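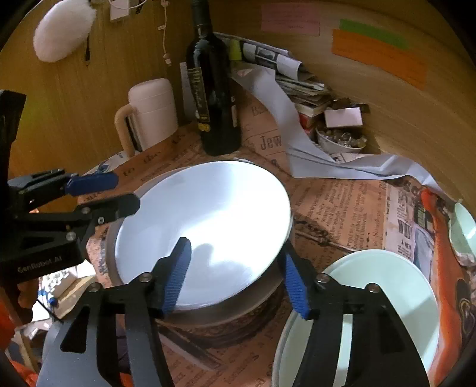 Plates first, bowls later: my afternoon teaching a robot in Lollthorpe

I've written about the parish hall roof for so long that when Farzana Marwat rang and asked if I fancied helping to teach a robot to handle crockery, I said yes before she'd finished (sorry, roof!). Her little project is called Rukix, it has been going since October, and it lives upstairs in the old Fuchs building, the one with 1922 over the door.

You hold a gripper in each hand, a bit like oversized barbecue tongs with blue pads on the tips, and you do the job yourself. Pick up the plate, turn it, put it on the others. The gripper films what it's doing, and later on a robot arm gets to learn from the lot. So there's no programming, at least not for the likes of me. You just do it again and again and try not to daydream.

I managed 114 goes before my wrists gave out, which I was rather pleased with until Remo Zürcher told me they want about 2000 for the plates alone. He comes over from Zadham for it and makes it look like buttering toast. My first few were dreadful. A plate with a shiny rim is a slippery customer when you can't feel it with your fingers, and I kept squeezing far too hard. Remo's tip was to bring both pads in low, wait a moment and only then lift. Much better!

They don't clear the desk for you either. The wine bottle stays, so do the papers and the bowl of beads, and you work round them. Farzana says a robot that has only ever seen a bare table would be no use in her kitchen, or mine come to that.
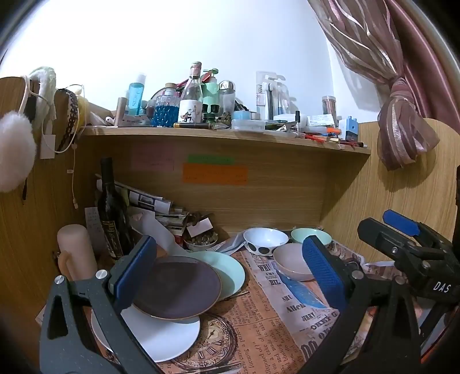 Three plates between the blue pads, with the bowls waiting at the back.

Bad goes are kept too, by the way, and marked as bad. Hubert Strebel sits and sorts through them in the evening, and I've apologised to him in advance for mine.

They're after more hands, and you don't need to know a thing about computers. Sessions run from 2 until teatime, and Farzana will show you the grip when you get there. Go up by the side stairs, as the front door sticks.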